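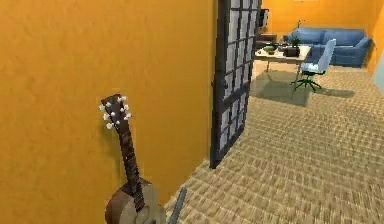

About Radaslow Dental

Radaslow Dental is a family practice run by Dr. Fletcher Lockyer. We see adults and children for checkups, cleanings, fillings, crowns and gum care. The practice moved to Leemans Street from a smaller office with 2 chairs, and most of our patients came along with us.
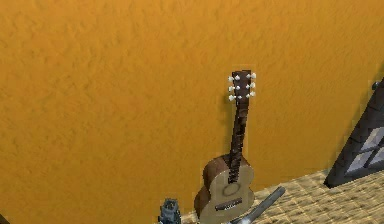 Your first visit

Plan on an hour. We take X-rays, check your gums and bite, and clean your teeth if there is time - if not, we book the cleaning separately. Please come 15 minutes early to fill out the health form.

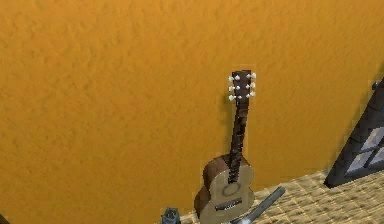
Bring a list of any medicines you take and your insurance card. Children under 16 need a parent or guardian with them.

Payment

We bill most plans directly. Patients without insurance can join the Iker Plan, which covers two cleanings a year and takes 20 percent off other treatment.

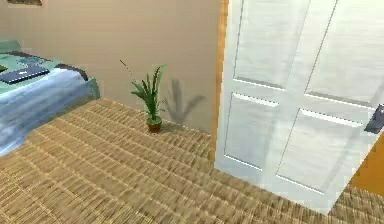 You can join at the front desk at any time. The office closes for the last week of December, and emergency calls go to the on-call dentist.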